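Unit 6: Demonstration capture with paired grippers
Course handout, revised Dec 30, 2018
Contact: Kirsty McPhee

This unit follows the October sessions on camera calibration. Bring your calibration file and your group's copy of the Sterkik task sheet. The keyboard task is the second on the sheet. Groups that have not passed the first should finish it before booking the desk.

Definitions. An episode is one continuous recording from both grippers. A take is an episode that has passed the timestamp check. Only takes count towards the mark.

Starting position: operator at the desk, keyboard within reach of both grippers, marker cubes fitted. Keep sleeves and cables away from the marker faces.

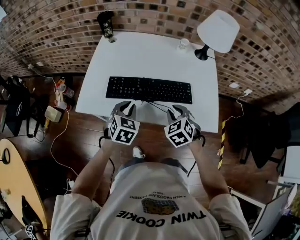
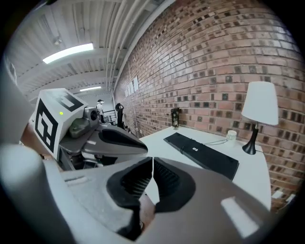

Keyboard task, white desk by the brick wall.

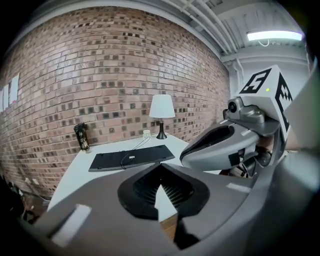
Why is the pose of each gripper recorded separately?
The two hands move independently, and the policy is trained on the position of one relative to the other. A single shared pose would lose that relation. Store both in the desk coordinate system, with the left gripper first.

Each group submits 200 takes. Last year's set held 975 episodes, of which 161 were rejected, nearly all for timestamp drift between left and right. Run the Ulirix checker after each block and note the drift value in your log.

File names: group, task, operator initials, take number. Do not renumber after deleting a take.

Reading: Kalniņš, chapter on hand-eye calibration, and the Fimstead notes on time alignment, sections 2 and 3.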